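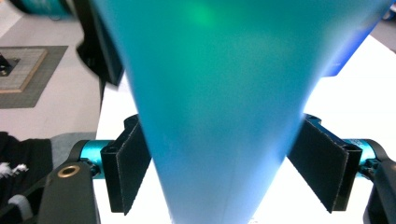 Translucent teal cone held between the two pads of the hand-held gripper, white tabletop behind.

Setting up the Stestent hand-held gripper for tapered objects

Applies to: Stestent hand-held gripper with the standard layered pads, used with the Prostar capture app
Written by: Hậu Nông

The quick-start sheet in the Stestent kit covers blocks, bottles and other parts with parallel sides. Cones, funnels and tapered cups get one line at the end, and that line tells you to "adjust as needed." These notes fill in the adjustment. They assume the kit is already assembled, that it pairs with Prostar, and that you have recorded at least one session with an ordinary object.

What you need

– The gripper with both pads fitted
– The hex key from the kit
– A lint-free cloth and a little isopropyl alcohol
– A cone or other tapered object, wide enough at the base to stand without help
– A table with a plain, light top

Why tapered objects slip

Two flat pads closing on a cylinder meet it along a line. On a cone, pads held parallel meet it at whichever height is widest within their reach, and the rest of the pad face touches nothing. Squeezing harder makes this worse. The slope turns part of the squeeze into a push along the axis, toward the narrow end, and the cone slides out in the direction of its base.

The cure is to let each pad lean until its face lies along the flank. On the Stestent the pads are carried on joints that permit this, but the kit is delivered with the joints tightened for parallel work.

Step 1. Clean the pads

Wipe both faces with the cloth, dampened with alcohol, and leave them for 15 minutes. The pad edges pick up lint, especially if the gripper is stored in a bag, and fibers on the face reduce grip more than wear does. Do not scrape the pads. The layers separate if a blade gets between them.

Step 2. Loosen the joints

Turn the small screws on each joint a quarter turn with the hex key. The pad should now tilt under light finger pressure and stay where you leave it. If it flops, tighten slightly. Do both sides before going further, and check them against each other by feel; a stiff left joint and a free right one will roll the cone every time the gripper closes.

Check the bracket screws while the key is in your hand. They should be fully tight. A loose bracket feels very much like a loose joint, and I lost most of a morning to one before I thought to look.

Step 3. Choose the grip height

Stand the cone on its base and bring the open gripper in so that the pads sit level with one another. For most cones a point a little below the middle, measured from the wide end, is a sound place to start. Higher up, the pads run out of material to hold. Lower down, the opening may not be wide enough.

Watch the seam if the cone is molded. Keep it between the pads. A pad that closes on a seam rocks on it, and the grasp feels solid until you lift.

Step 4. Close and set the angle

Close slowly until both pads touch, then stop. With your free hand, press each pad until its face lies against the cone. Close a little further. Open again without disturbing the pads, and tighten the joint screws until they are snug. The angle is now set for that cone and anything of a similar slope.

If you plan to turn the cone over in the air, set the angle with the cone standing upright anyway. Trying to set it on an inverted cone takes three hands.

Step 5. Lift test

Lift the cone clear of the table, hold for a slow count of five, tilt it to each side and put it down. Repeat until you can do it without a visible shift between pad and surface. Then remove and replace the grasp several times before recording anything. A setting that holds once and fails on the next approach usually means the heights of the two pads differ.

Step 6. Lighting and exposure in Prostar

Frosted translucent plastic gives more trouble than opaque plastic. A bright tabletop shining through the thin end can wash the color out until the tip blends with the surface behind it. In Prostar, open Capture, switch exposure to Manual, and bring the slider down from its default of 50 to 30. Check the narrow end of the object in the preview. If its outline is still hard to find, lower the lamp before touching the slider again. Lamp reflections also show up as soft bright spots on a matte surface, and these move as you turn the wrist. Small ones are harmless.

Lock the exposure before the first take. Left on automatic, it will drift whenever the gripper swings from the white table to a darker floor, and the first second of each take will be a different brightness from the rest.

Step 7. Record

Start with short takes: approach, close, lift, place, open. I record in blocks of 100 and recheck the joint screws between blocks. They do creep. Prostar can be set to show a reminder under Session, Alerts, though it appears on top of the preview and is easy to dismiss without reading.

Troubleshooting

Cone climbs out of the grip: pads are too close to parallel. Repeat step 4.

Cone rotates as the gripper closes: unequal joint stiffness, or one pad on a seam.

Pad angle changes during a session: joint screws not tight enough. If they will not hold, replace the screws. The kit includes spares.

Gripper will not open wide enough: grasp nearer the narrow end, or fit the Hollis wide arms, which are sold separately.

Notes on the kit

After a summer of use, through the end of August, my view of the Stestent is mostly favorable. The mechanism is smooth and the joints can be serviced with a single key. The pads are the weak part. They grip well on matte plastic and less well on polished surfaces, and the cut edges start to fuzz early. I have tried the Dindard replacement pads, which are firmer and last longer, but they need noticeably more squeeze on a light cone and I went back to the originals for this work.

The joints have no angle markings. I put a pencil line across each one once a setting is good, and wipe it off when I change objects. Anyone working with several cone sizes should consider a second set of joints, left at a fixed angle, and swap them as pairs. The swap takes around ten minutes, including the lift test.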